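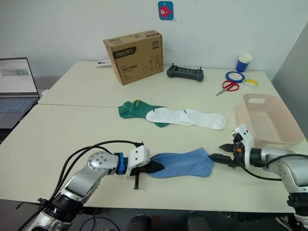 Clothes repair evenings start again in Skornside

March 30, 2011

After the long winter pause we open the mending room in Skornside again. The first evening is next week, and after that we meet every second week until the end of August. The door opens at 6 and we close when the last person has tied the last knot, but please let it be before 9, as the heating in the building goes off by itself and we can not change this.

For the new readers of this newsletter I repeat how it works. You bring one or two pieces of clothing with a hole, a loose seam or a broken zipper. You sit down, you get a needle and thread from the box, and someone with more experience sits near you and shows the first stitches. The repair you make yourself. We do not take clothes in to mend them for you, and last year there was some misunderstanding over this when bags were left in the hallway with a note. Two of these bags are still in the cupboard. If one is yours, please come and take it before the end of April.

The price stays the same: 8 dollars for one evening, or 45 dollars for the season card. Children under twelve come free with an adult. Thread, needles and small buttons are included. Zippers you should buy before, in the right length and color. The shop on Sampaio Street has a good choice, and they will measure the old one if you bring the garment with you.

Some words on darning

Most of the questions we got by mail in the winter were about socks, so the first evening will be for knitted things only. Darning wool is not difficult, but it asks for patience in the beginning. Please wash the sock before you come. Look for the thin places near the hole also, and not only at the hole itself. If you start the new threads too close to the edge, the old wool will break there after two or three days of walking, and then the hole is bigger than before.

Choose a yarn that is a little thinner than the yarn of the sock. A thick yarn fills the hole quickly, but you will feel it under the heel with each step. For socks we recommend a wool with some nylon in it. Cotton thread on a wool sock is possible in an emergency – my grandmother did it all her life – but it cuts the wool with time.

Work the long threads first, up and down, and leave a very small loop at each turn. The loops give space when the yarn shrinks in the wash. Then weave across, over one and under one, and push the rows together with the tip of the needle. Do not pull. A darn that is pulled tight makes a small bag in the fabric, and it can not be ironed away.

We have wooden darning mushrooms to lend in the room. At home a big light bulb or a smooth orange does the same work.

What the season card money was used for

Several members asked for this. Last season we received 820 dollars from cards and single evenings. Most of it went to the rent and to the repair of the older sewing machine, which had a broken foot pedal. From the rest we bought two desk lamps and a large supply of gray, navy and black thread, the colors that always finish first. What remains is kept for new scissors. The good scissors are for fabric, please, and never for paper. There is a label on them now.

The Grarno swap

In August we go again to Grarno for the clothing swap. The bus has 29 seats and last time it was full, so please write your name on the list early. The list hangs beside the coffee machine. Clothes for the swap must be clean and whole, and this is perhaps a good reason to finish the things that are waiting in your mending basket. Winter coats are accepted this time also, but shoes are not.

If you have yarn remains at home that you do not need, we take them gladly, even very short pieces. Put them in a closed bag because of moths and write on it if it is wool or something else. The bag can be left at the library desk in Skarnutov or brought to any of the evenings.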